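Print this thread | E-mail this thread
22 replies | 194 views | 3 shares

Oil or film finish on a wood work table?

planed_flat
I need to settle on a finish before the shop gets cold in November and I can't cure anything out there. The table is a butcher-block top I bought secondhand through Gerkindale, the surplus place. It came with some kind of finish on it and I don't know what. Water beads in some spots and soaks in at others, so I'm guessing it was oiled over whatever was left of the factory coat.

It gets used most days. Things get slid across it, small parts get dropped on it, and once in a while a coffee cup sits there longer than it should. I don't eat off it.

My choices as I see them are a hardwax oil (the local store carries Catar in satin) or a water-based poly. I've used poly on shelves and it was fine. I've never put it on something that gets worked on.

There is also a darker band in the grain that I can't decide about. It could be the wood or it could be old oil that went on too thick and got wiped around. 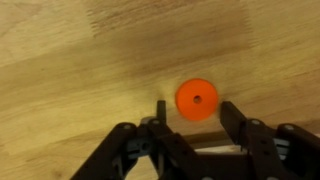
The top, with the dark band and an orange disc.

Should I sand the whole thing to bare wood or just scuff it and go over it?

mitersaw_mo
Sand it. You don't know what's on it and any new finish is only as good as what it's sticking to. Start at 80 if it's really gummy, otherwise 120, then 150, and stop. Don't go to 220 with a hardwax oil or it won't take much in.

For a work table I'd use the oil every time. When it gets scratched you rub more on the scratch. With poly you have to sand the whole top to fix one bad spot.

Hedgerow
I disagree with that last part. People say poly can't be spot repaired and then they never try it. I've had water-based poly on my bench for six years. I've touched up the front edge twice with a foam brush and some 320 paper. You can find the patch if you get the light right. Standing there working, you can't.

Oil needs to be redone. On a table that's used every day you'll be doing it two or three times a year, and that means clearing everything off and keeping it off overnight.

mitersaw_mo
Two or three times a year is too much. I do mine once, in spring.

Hedgerow
Then yours isn't getting used every day.

mitersaw_mo
It's in a cabinet shop.

planed_flat
Clearing it off is a real issue for me. There's usually something set up on it and moving it all is most of an afternoon. I'd rather not do that more often than I have to.
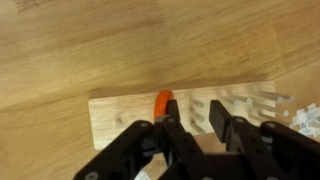
So that's one vote for poly from me, against my own preference. I like how oil feels under the hand. I also like that I could do one half of the top and then the other, if the seam between them doesn't show. Has anybody done it in halves?

slowgrain
Halves works with hardwax oil if you stop on a glue line. Butcher block gives you plenty of those. Tape along the joint, do one side, pull the tape while it's wet, and wait until the next day. Overlap nothing. When you do the second half, wipe right up to the line and buff across it. I've done this on a 12 foot counter and the customer didn't see it.

It does not work with poly. You'll get a ridge.

On the dark band, wipe a patch with mineral spirits and a white rag. If the rag comes up brown or yellow, it's old finish. If the rag stays clean it's probably the board.

tapecorner
Late vote for doing nothing. It's a work table. My father-in-law's bench had forty years of glue and paint on it and it was still flat.

Hedgerow
That's fine if you don't set pale wood down on it. Old oil that never cured will transfer. I had a maple drawer front pick up a stain on the back from sitting on a bench over a long weekend, and it took a lot of sanding to get out.

planed_flat
I do set light wood on it, so that matters. I'll do the rag test tonight. 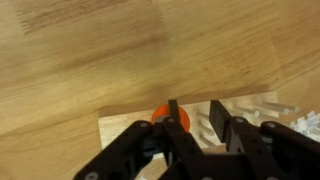
Light board on the top. The table is a good deal darker than the board.

planed_flat
Rag test done, sometime after 9 p.m. The rag came up yellow over the dark band and only a little off-white near the left side. So it's at least partly old oil. I went over the band three times and it got lighter but didn't go away. I'd say it's both: some darker wood with too much oil on top of it.

slowgrain
That's common with secondhand tops. Somebody poured it in one place and spread it from there.

Before you sand, get as much off as you can with the spirits or your paper will load up. Change rags often and lay them out flat outside to dry. Don't ball them up in the trash. Oily rags can catch fire on their own.

mitersaw_mo
Second that about the rags. A metal can with water in it is what we use.

vostbridge_jim_shop
There's a tool library here in Vostbridge that lends out a drum sander, but I wouldn't bother for one table. A random orbit and a vacuum will do it. Draw pencil lines all over the top and sand until they're gone, then do it again with the next grit. It keeps you from digging into the dark area trying to chase it out. A dip in the top is worse than a stain.

planed_flat
Good point on the dip. I was about to do exactly that.

What about Sala? The store also has Sala table oil and it costs half what the Catar does. The can says food safe and says 24 hours.

Hedgerow
Read the back of the can. If it's mostly mineral oil it never hardens, and you're back to stained drawer fronts. If it says tung or linseed with a drier, it will harden but slowly. 24 hours to touch is not the same as cured.

slowgrain
I've used Sala on cutting boards and liked it there. I wouldn't put it on a surface I pile things on.

tapecorner
I've got it on a kitchen table and it's been OK. Coats were thin, three of them, a week apart. Nothing sticks to it. People act like a cheap oil ruins wood, and it doesn't.

slowgrain
Didn't say it ruins it. A week between coats is a long time for a table he can't clear off.

planed_flat
Checked the can and it lists mineral oil first, so that's out. Plan as of now, tell me if something is wrong:

1. Spirits and rags over the whole top, twice over the dark band. Rags flat on the gravel.

2. Move things to one end and do the other half first. Tape on a glue line. 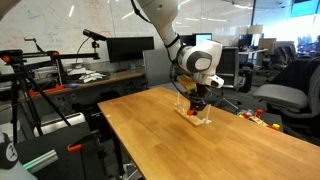 3. Orbital at 120, then 150, with pencil lines both times. Leave whatever is left of the dark band alone.

4. Vacuum, wipe, let it sit for an hour.

5. Catar satin, thin, buffed off with a white pad. Second coat the next day.

6. Swap ends and repeat.

mitersaw_mo
Looks right. Do the underside too, at least one coat. A top that's sealed on one face only can cup, and you've got a cold shop.

Hedgerow
I'd still use poly, but if you're doing oil that's how to do it. Put a sheet of hardboard over the spot where you work hardest and you'll stretch the time between coats.

vostbridge_jim_shop
For step 5, put out less than you think you need. A spoonful does a couple of square feet.

planed_flat
Underside is a problem, it's bolted to a steel frame and I'm not taking it off by myself. I can reach maybe two thirds of it from below with a rag. Would that be worse than leaving it alone?

mitersaw_mo
No, do what you can reach. Get the end grain while you're down there, both ends. That's where most of the moisture goes in and out.

planed_flat
OK. Buying the Catar tomorrow. I'll post again when the first half is done.

Share (3) | Print | E-mail
Contact us | Copyright the forum and its posters | Back to top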